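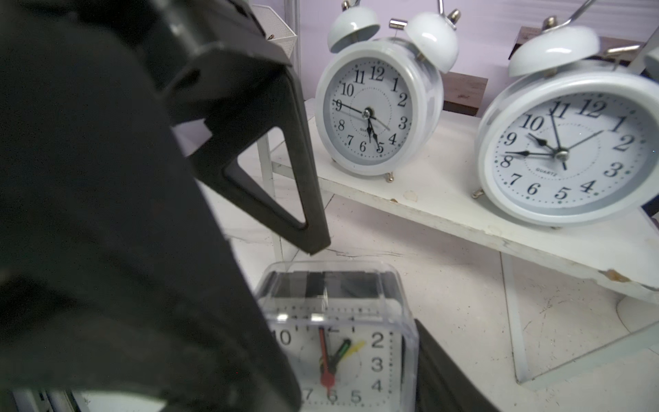

Gripper and wrist camera FAQ

I look after the Verkine cell, the one with the parallel gripper that picks up clocks all day, and I get the same handful of questions every time somebody new takes a shift. So I wrote them down!

How often do you check the fingers?
Every morning before the first run, and again after 800 cycles. I wipe both fingers down with a dry cloth, then run a thumbnail along the inside edges. Scuffs on the black plastic are fine. A crack is not, and the place to look hardest is the corners of the triangular cutout, where the plastic is thinnest.

What torque do the finger screws want?
Whatever is on the card taped inside the cabinet door. Please don't go by feel (I did once, and spent an afternoon drilling out a screw). Snug all of them first, then go back over each one with the driver.

Why do you test on small clocks?
They're awkward in a useful way. The little square ones have a clear plastic case with rounded corners, so if the fingers are out of line the clock twists as they close. The twin-bell ones that sit on the white shelf are harder again – bells on top, a handle over them, tiny feet underneath – and I leave those until the square one goes well.

How do I know the fingers are lined up?
Jog down over a square clock, close at 15 percent speed, and watch the wrist camera. Both fingers should touch at the same moment. If one gets there first and shoves the clock over, re-zero the gripper and try again. Six good picks in a row and I call it done.

The gripper fills half the camera view. Is the mount loose?
Nope, the camera sits very close in, so you'll always get a big dark slab of gripper with the dial partly hidden behind it. Compare against the saved reference view. If the fingertips have moved from where they were, then yes, check the mount.

I'm getting error 51. Now what?
On our cell that's the finger position not matching the command. Open the gripper, power it down, and look for grit in the slide. I clean it with a soft brush and put on a very thin film of grease – thin! Too much and it collects every bit of dust in the room.

Can I swap in the Clidach fingers?
Sure, but load the Clidach tool profile before you move anything. They're longer than ours, and the arm will happily drive them into the shelf if you forget. The shelf paint has enough chips already.

Where are the spares?
Gray drawer, bottom left, in the bag marked Clorden. If you take the last pair, leave me a note and I'll reorder.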